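Futik in English: progress report to the Renutley Fund
Second report, covering the period to the end of March
Prepared by Esther Athumani, Stondby Editions

Where we are

We have a full draft! Ghislain Friesen sent me the last chapter on a Sunday night, and I read it standing up in the kitchen. All 256 pages of the Spanish original now exist in English, from the ferry timetable on the first page to the letter that ends the book. The first third has been through two rounds of editing, the middle third through one, and the last third is still as it left Ghislain's desk, with his queries in brackets.

When I wrote to you last time we had nine chapters and a good deal of hope. We had also told you the draft would be finished a month earlier than it was. The delay came from the fourth part of the novel, which I explain further down, and it has not moved the publication season.

For those at the Fund who have joined since the award: Futik is a family novel by Henríquez, set in a river port of that name. Three generations of the same household run a boarding house, lose it, and spend the second half of the book trying to buy back its furniture piece by piece. It is very funny and then, for about forty pages, it is not funny at all. It went out of print soon after it appeared and has never been in English before.

The translation

The hardest thing has been the grandmother. In Spanish she speaks in long, looping sentences that double back on themselves and correct a date or a cousin's name before they get to the point. Ghislain's first attempt made her sound confused, and she is the sharpest person in the house. He went back to the beginning and redid every line she speaks, reading them aloud as he went, and what he has now is wonderful. She interrupts herself constantly and you never lose her. Our copy editor wrote "leave alone!!" in the margin of the whole of her funeral speech.

Part four was where the time went. Henríquez tells it as an inventory, each chapter headed with an object from the boarding house and the price it fetched. The prices are in a local currency the author made up, and they rhyme in Spanish, or half rhyme, with the names of the things sold. We tried keeping the numbers and dropping the rhyme. We tried the reverse. In the end Ghislain kept the prices exactly as they are and let the sound go into the first sentence of each chapter. The washstand chapter is the best example, and I have put it in the sample enclosed with this report.

A few smaller decisions, so that you have them on record:

Nicknames stay in Spanish, except for the boarder called Soup, who has to be Soup or the joke in chapter six dies.

There will be no footnotes. River terms are handled in the sentence, or in two cases simply trusted to the reader.

The tense shift in the last letter, from past to present and back, is kept even where it feels odd. Early readers were split on this and I came down on the author's side.

The chapter titles are translated but the part titles are not.

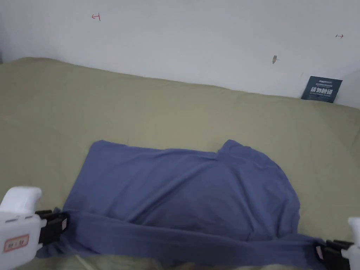
Early readers

This was the part of the plan I was least sure of and it has turned out to be my favorite. We gave parts one and two to 30 readers who do not work in publishing, and asked them to write back in any form they liked. We had 87 separate responses by the end of the reading period, because people kept writing again after they had sent us their first thoughts. One reader sent a new note every time she finished a chapter. Another drew the floor plan of the boarding house and found that the back stairs cannot go where the book says they go (he is right, and Henríquez has the same mistake in the Spanish, so it stays).

What we learned from them:

The opening is slow for anyone who has not been told the book is funny. Nearly all of those who struggled said they relaxed when the goat arrives in chapter two. We are not cutting anything, but the jacket copy will be lighter in tone than I had planned.

The family tree helps. We had left it out of half the reading copies to see what would happen, and the readers without one drew their own. It will go at the front.

Most people wanted more of Ofelia, the younger daughter. She comes into her own in part three, so I take this as very good news.

Two readers disliked the book heartily and told us why in detail. Both thought that the uncle gets off too lightly. I have some sympathy with that, and I'd like the discussion questions for reading groups to leave room for it.

Events

The first public reading was held in the back of the bookshop in Stondby, at half past seven in the evening, with Ghislain reading the English and a friend of the press reading the Spanish. They did the auction chapter with both languages alternating, a paragraph each. People laughed in the Spanish paragraphs and then laughed again in the English ones, at the same places, and I don't know a better test of a translation. We will do it again when the book is out, with more chairs.

The workshop for newer translators has been planned but has not yet been held. Ghislain wants to use the grandmother's speeches for it, giving everyone the same half page and comparing the results over an afternoon. We already have more names than places. 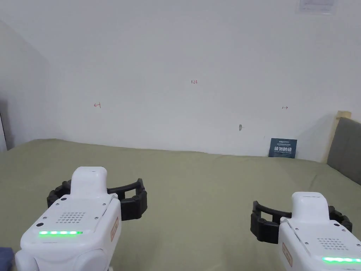
Two white hand-held grippers, the left one with its row of green lights.

Money

Spending to date on the translation grant stands at 2,285 dollars, all of it on the translator's fee for parts one and two. The fee for parts three and four falls due when I sign off the full draft, which I expect to do next month. Reading copies came in under the estimate after we switched to a plainer binding. With your agreement I would like to move the difference to proofreading, where the inventory chapters are going to need a second pair of eyes on the figures.

There is no change to the cover budget. We have rough sketches from the designer and I love one of them, a chair upside down on a table. It needs a stronger color and I'd rather not send it until she has had another go.

What has been difficult

Rights took longer than they should have. The estate was helpful throughout, but the original contract with the first publisher had to be found before anyone could sign, and it was filed under the title of a different book. The agreement is now signed and a copy is with you.

I also underestimated how much editing time the second round would need. Editing a book this closely knit means that a change in chapter three turns up again in chapter nineteen. Ghislain has a notebook of repeated phrases and I now have one too, and we compare them by phone once a week. It's slow and I enjoy it enormously.

Next steps

Finish the first edit of part four and return it to Ghislain.
Second edit of parts two, three and four.
Settle the afterword. Ghislain has offered to write it, and would like to keep it short and mostly about the river.
Hold the translators' workshop.
Final cover to you for comment.
Page proofs to the estate and to the Fund.

The enclosed sample has the goat, the auction and the washstand in it. If you only have time for one, read the auction. I can send the full draft to anyone at the Fund who would like it, brackets and all.

Esther Athumani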